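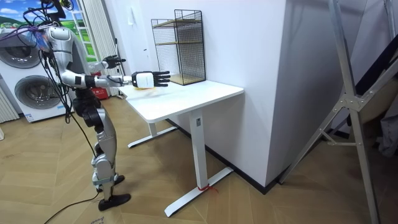
## Balum 스탠딩 책상 + Pirard 철망 선반, 세탁실 옆 작업대 세트

안녕하세요, Hämmerli 작업대 가게입니다. 가게라고 해 봐야 창고 하나에 상담용 전화 한 대가 전부지만, 책상 얘기만 나오면 말이 길어지는 주인이 있습니다(접니다). 그래서 이 페이지도 좀 깁니다. 사이즈랑 배송만 보실 분은 아래로 쭉 내려가세요!

이 세트는 원래 사무용으로 들여온 물건입니다. Balum은 하얀 상판에 하얀 다리, 군더더기 없는 스탠딩 책상이고, Pirard는 그 위에 올려 쓰는 검은 철망 선반이에요. 그런데 팔다 보니 사무실보다 집에서, 그것도 세탁기 옆자리에 놓으려는 분들 문의가 자꾸 들어오더라고요. 저도 처음엔 갸우뚱했는데 한번 세탁 건조기 옆에 붙여 써 보고는 바로 생각을 바꿨습니다. 빨래를 꺼내서 허리 안 굽히고 그대로 펼치고, 접고, 선반에 올리고. 그 동선이 진짜 편해요.

그때부터 저는 이걸 "서서 개는 책상"이라고 부르고 있습니다. 제조사에서 정한 이름은 아니니까 주문서에는 꼭 Balum이라고 적어 주세요. "서서 개는 책상 하나요" 하고 전화 주시는 단골분들이 계신데, 네, 그것도 알아듣기는 합니다.

## 크기부터 말씀드릴게요

| 항목 | 치수 |
|---|---|
| 상판 가로 | 100 cm |
| 상판 세로 | 58 cm |
| 작업 높이(최대) | 116 cm |
| Pirard 선반 가로 | 41 cm |

상판 가로 100 cm가 애매하다는 분들이 있어요. 모니터 두 대를 벌려 놓고 쓰실 거면 저도 더 큰 걸 권합니다. 하지만 수건이나 티셔츠를 펼쳐 놓고 접는 용도라면 이 폭이 딱 좋습니다. 더 넓으면 한쪽 구석이 금방 물건 쌓아 두는 자리가 되거든요. 제가 그랬어요. 예전에 쓰던 긴 작업대는 오른쪽 절반이 늘 택배 상자 차지였습니다.

세로 58 cm는 벽에 붙였을 때 팔을 뻗어서 안쪽 끝까지 손이 닿느냐를 보고 고른 깊이예요. 선반을 뒤쪽에 세우면 그만큼 앞이 줄어드니까, 접는 자리를 넓게 쓰고 싶으시면 선반을 좌우 어느 한쪽으로 몰아 놓으세요. 가운데 두면 모양은 예쁜데 양옆이 어정쩡하게 남습니다.

작업 높이는 조금 더 길게 말씀드려야 해요. 116 cm는 최대로 올렸을 때고, 대부분은 그보다 한참 낮게 쓰십니다. 책상 앞에 서서 팔꿈치를 자연스럽게 굽혀 보세요. 팔꿈치보다 살짝 낮은 곳에 손이 놓이는 높이, 거기가 빨래 개기 좋은 높이입니다. 다림질까지 하실 거면 거기서 조금 더 내리시고요. 식구들 키 차이가 크면 제일 자주 쓰는 분한테 맞추는 게 결국 편해요. 공평하게 중간으로 맞췄다가 모두가 불편해진 집을 제가 압니다. 저희 집이요.

## 상판

하얀색 한 가지입니다. 모서리는 둥글게 처리되어 있어요. 이게 사진으로는 대수롭지 않아 보여도 좁은 데서 쓰면 차이가 커요! 세탁기 앞은 사람이 몸을 돌리는 자리잖아요. 바구니 안고 휙 돌다가 뾰족한 모서리에 옆구리를 찍으면 그날 하루가 다 싫어집니다. 둥글다고 안 아픈 건 아니지만 적어도 멍은 덜 들어요.

하얀 상판이라 때 타는 거 아니냐는 질문이 제일 많습니다. 타요. 대신 보입니다. 저는 이게 장점이라고 우기고 있어요. 깨끗한 빨래를 올려놓는 자리인데 뭐가 묻었는지 안 보이는 짙은 색이면 오히려 찜찜하지 않나요? 먼지든 세제 가루든 바로 눈에 띄니까 닦게 되고, 닦으면 그만이에요. 밝은 색 물건을 올려놨을 때 잘 보이는 것도 좋고요. 노란색이든 빨간색이든 하얀 바탕에서는 못 찾을 일이 없습니다. 다만 하얀 양말 한 짝은 조심하세요. 상판 위에서 감쪽같이 사라집니다.

닦을 때는 물기를 꼭 짠 천이면 충분합니다. 저희가 함께 취급하는 Enis 행주가 이 상판하고 잘 맞아서 세트로 넣어 드릴 수 있는데요, 굳이 사실 필요는 없어요. 집에 있는 부드러운 천 쓰셔도 됩니다. 거친 수세미랑 가루 세제만 피해 주세요.

## 다리와 발

다리는 두 개고, 각각 긴 바닥 받침 위에 서 있는 T자 구조예요. 기둥이 굵은 직사각형이라 첫인상은 좀 투박하다는 분도 있습니다. 저는 이 투박함 때문에 들여왔어요. 서서 쓰는 책상은 높이가 있어서 다리가 가늘면 팔에 힘을 줄 때마다 상판이 출렁거리는 느낌이 나거든요. 이불 커버 같은 걸 꾹꾹 눌러 접다 보면 그게 은근히 거슬립니다.

받침은 앞뒤로 길게 뻗는 모양이에요. 그래서 설치할 때 두 가지를 봐 주세요.

- 벽 아래 걸레받이가 두꺼운 집은 받침 끝이 먼저 닿아서 상판과 벽 사이가 살짝 벌어질 수 있어요. 그 틈으로 양말이 잘 떨어집니다.
- 앞에 서는 자리에서 발끝이 받침에 걸리지 않는지, 맨발로 한번 서 보세요. 걸린다 싶으면 몸을 다리 기둥 사이로 옮기면 됩니다.

나무 바닥에 놓으실 분들은 받침 밑에 얇은 펠트를 붙이시는 걸 추천해요. 저희가 넣어 드리는 펠트는 흰색이고, 한 번 붙이면 떼기 귀찮으니까 위치를 다 정하고 붙이세요. 급하게 붙였다가 책상을 질질 끌어서 펠트가 밀려 나온 경우를 여러 번 봤습니다. 옮길 때는 둘이서 들기! 이건 정말 부탁드려요.

앞다리 위쪽에는 작은 라벨이 있습니다. 보기 싫다고 떼시는 분들이 계신데, 부품 문의하실 때 저희가 꼭 여쭤보는 게 그 라벨 내용이라 그냥 두시는 게 좋아요. 정 떼고 싶으시면 사진이라도 한 장 찍어 두시고요.

## Pirard 철망 선반

자, 제가 이 세트에서 제일 좋아하는 물건이에요. 가느다란 검은 격자로 된 네모난 틀에 밝은 나무 선반판이 두 장 들어갑니다. 아래판은 책상 상판 바로 위에 놓이고, 나머지 한 장이 그 위쪽 칸을 만들어 줘요.

하얀 벽, 하얀 책상 앞에 검은 철망이 서면 너무 튀지 않느냐고들 하시는데, 격자가 촘촘하면서도 뒤가 비쳐서 덩치에 비해 답답하지가 않습니다. 막힌 책장을 올려놓은 거랑은 느낌이 완전히 달라요. 거기에 나무판이 들어가니까 색이 한 번 풀어지고요. 솔직히 말하면 저는 흰색 철망도 들여와 봤는데 별로 안 나갔습니다. 사진발은 흰색이 나았는데도요.

쓰임새로 보면 철망의 장점은 바람이에요. 갓 갠 수건을 올려놔도 옆과 뒤로 공기가 통하니까 살짝 덜 마른 게 섞여 있어도 마음이 좀 놓입니다(그래도 완전히 말려서 올리시는 게 맞아요). 그리고 옆면 격자에 S자 고리를 걸 수 있습니다. 저는 빨래망이랑 옷솔을 걸어 쓰는데, 무거운 건 걸지 마세요. 다리미 거는 분이 계셨는데 제가 말렸습니다.

선반판에 뭘 놓느냐는 집마다 다르겠지만 제 방식을 적어 볼게요.

아래 칸에는 매일 손이 가는 것. 접는 중인 수건, 손수건, 행주 같은 것들이요. 책상 면이랑 거의 이어져 있으니까 접어서 그대로 밀어 넣으면 됩니다. 이 "밀어 넣기"가 별거 아닌 것 같아도 하루에 몇 번씩 하다 보면 손목이 편해요.

위 칸에는 가볍고 가끔 쓰는 것. 여분 빨래망, 보풀 제거기, 바늘 쌈지. 세제 큰 통은 올리지 마시고요, 그건 바닥이나 세탁기 쪽 수납장이 제자리입니다. 떨어지면 무섭고, 흘리면 나무판에 얼룩이 남아요.

저는 여기에 작은 바구니를 하나 더 놓고 싶은 유혹을 매번 참고 있습니다. 바구니가 생기면 영수증이 들어가고, 영수증이 들어가면 건전지가 들어가고, 그다음엔 뭐가 들어가는지 저도 몰라요.

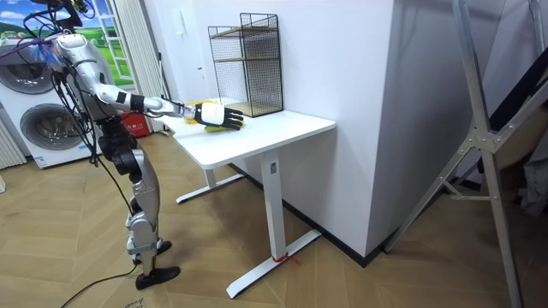 그리고 이왕 길어진 김에 선반 놓는 위치 얘기를 조금만 더 할게요. 뒤쪽 벽에 바짝 붙이시는 게 기본입니다. 앞으로 당겨 놓으면 손은 가까워지는데 펼칠 자리가 확 줄고, 팔꿈치로 툭 치기도 쉬워요. 벽에 붙여 두고 물건을 넣고 빼는 동작이 불편하지 않으면 그 자리가 맞는 자리예요. 콘센트가 선반 뒤에 있는 집도 괜찮습니다. 격자 사이로 보이니까 위치 찾기는 쉬운데, 플러그를 자주 뽑았다 꽂았다 하실 거면 선반을 옆으로 옮기는 게 속 편하고요.

## 세탁 건조기 옆에 놓을 때

위아래로 쌓은 세탁 건조기를 쓰시는 집이라면 이 조합이 정말 잘 맞아요. 문 두 개가 위아래로 열리니까, 책상은 문이 활짝 열려도 부딪히지 않을 만큼만 떨어뜨려 주세요. 이 간격을 안 재고 주문하시는 분이 의외로 많습니다! 줄자 꺼내기 귀찮으시면 문을 활짝 열어 놓고 그 끝에 의자를 하나 세워 보세요. 의자가 선 자리부터가 책상 자리예요.

사람 서는 자리도 남겨야 합니다. 기계와 책상 사이에 서서 한쪽에서 꺼내 한쪽에 내려놓는 게 제일 빠르거든요. 바짝 붙이면 공간은 아끼는데 결국 책상 앞에서 게걸음을 하게 돼요. 저희 창고에 시험 삼아 바짝 붙여 놨다가 반나절 만에 다시 뗐습니다.

창문이 가까운 방이면 더 좋습니다. 얼룩은 낮에 자연광으로 볼 때 제일 잘 보여요. 저녁에 조명 밑에서는 멀쩡하던 셔츠가 아침 창가에서 보면 깃이 누렇고 그렇잖아요. 빨래 개는 자리를 창 쪽으로 두면 개면서 한 번 더 확인하게 돼서, 다시 빨 것만 골라내기가 수월합니다.

진동 걱정도 종종 하시는데요, 책상은 기계랑 몸체가 닿지만 않으면 됩니다. 탈수할 때 상판에 손을 얹어 보시고 떨림이 느껴진다면 어딘가 닿아 있거나 바닥 자체가 울리는 거예요. 앞의 경우는 손가락 한 마디만 떼면 해결되고, 뒤의 경우는 펠트가 조금 도움이 됩니다. 완전히 없어지진 않고요.

## 조립

상판, 다리, 받침이 나뉘어서 옵니다. 육각 렌치는 상자 안에 있어요. 저는 이제 눈 감고도 하지만 처음 하시는 분은 41분 정도... 이렇게 적으면 이상하게 정확해 보이죠? 제가 작년에 처음 조립하던 날 재 본 시간이 딱 그랬습니다. 커피 마신 시간 포함이에요.

1. 상자를 뜯어서 납작하게 편 다음 그 위에 상판을 뒤집어 놓습니다. 바닥에 바로 놓으면 흠집 나요.
2. 다리 두 개를 상판에 끼우고 나사를 반만 조입니다.
3. 받침을 각각 연결합니다. 긴 쪽이 어디로 가는지 헷갈리면 설명서 둘째 장 그림을 보세요.
4. 전체를 바로 세웁니다. 두 사람이 양쪽에서 잡으세요.
5. 세운 다음에 높이를 맞추고, 나머지 나사를 끝까지 조입니다.
6. Pirard 선반은 따로 맞춰서 맨 마지막에 올립니다.

2번에서 처음부터 꽉 조이면 나중에 구멍이 안 맞아서 다시 풀게 됩니다. 저한테 걸려 오는 조립 전화의 절반은 이거예요. 나머지 절반은 렌치를 포장재랑 같이 버리신 경우고요. 렌치는 작은 비닐에 들어서 상자 옆면에 붙어 있습니다. 꼭 먼저 떼어 두세요.

한 달쯤 쓰신 뒤에 나사를 한 번 더 조여 주시면 좋아요. 새 가구는 자리를 잡으면서 조금씩 헐거워지거든요.

## 자주 물어보시는 것들

**선반만 살 수 있나요?**
네, Pirard만 따로 됩니다. 다른 책상 위에 올려 쓰셔도 되고요. 다만 유리 상판 위에는 권하지 않아요.

**앉아서도 쓸 수 있나요?**
높은 의자를 두면 됩니다. 그런데 이 책상을 사신 분들은 대부분 금방 그냥 서서 쓰시더라고요. 빨래 개는 건 앉으면 이상하게 더 오래 걸려요.

**노트북 올려놓고 일해도 되죠?**
그럼요, 원래 그러라고 나온 책상입니다! 낮에는 일하고 저녁에는 빨래 개는 분도 많아요. 선반 위 칸을 노트북 자리로, 상판은 비워 두는 방법도 해 보세요.

**물이 튀어도 괜찮나요?**
바로 닦으시면 됩니다. 젖은 빨래를 밤새 쌓아 두는 건 하지 마세요. 특히 선반의 나무판은요.

**다른 색은요?**
Balum은 흰색, Pirard는 검은 철망에 밝은 나무판, 지금은 이 조합뿐입니다. 6월에 나무판만 좀 더 진한 색으로 들여올까 고민 중인데 아직 정하지 않았어요. 원하시는 분이 많으면 진행할 테니 문의하실 때 한마디 남겨 주세요.

**흔들려요.**
십중팔구는 바닥이 기운 겁니다. 받침 밑에 두꺼운 종이를 접어 끼워 보시고, 멈추면 바닥 문제예요. 그래도 흔들리면 2번과 5번 나사를 다시 봐 주시고, 거기도 멀쩡하면 저한테 전화 주세요.

## 주문과 배송

책상과 선반을 같이 주문하시면 상자 두 개로 나가고, 같은 날 도착하게 맞춰 드립니다. 엘리베이터 없는 건물은 층수를 꼭 적어 주세요. 기사님이 현장에서 알게 되시면 서로 곤란해져요.

설치까지 맡기실 분은 주문서 비고란에 "설치"라고만 쓰시면 제가 전화드려서 놓을 자리를 같이 정합니다. 이때 방 사진을 한 장 보내 주시면 얘기가 훨씬 빨라요. 세탁기 문이 어느 쪽으로 열리는지 보이게 찍어 주시면 더 좋고요.

반품은 조립 전이면 편하게 말씀하시면 됩니다. 조립 후에는 상태를 보고 정해야 하니까, 색이나 크기가 망설여지는 분은 상자 뜯기 전에 신문지를 상판 크기로 이어 붙여서 바닥에 깔아 보세요. 그 앞에 서 보고, 몸을 한 바퀴 돌려 보고, 괜찮다 싶으면 뜯으시면 됩니다.

Enis 행주는 주문서 맨 아래 칸에 체크하시면 함께 넣어 드려요. 전화 상담은 오전 10시부터 받는데, 점심때는 제가 창고에서 상자 나르느라 못 받을 수 있습니다. 문자 남겨 주시면 오후에 꼭 연락드릴게요!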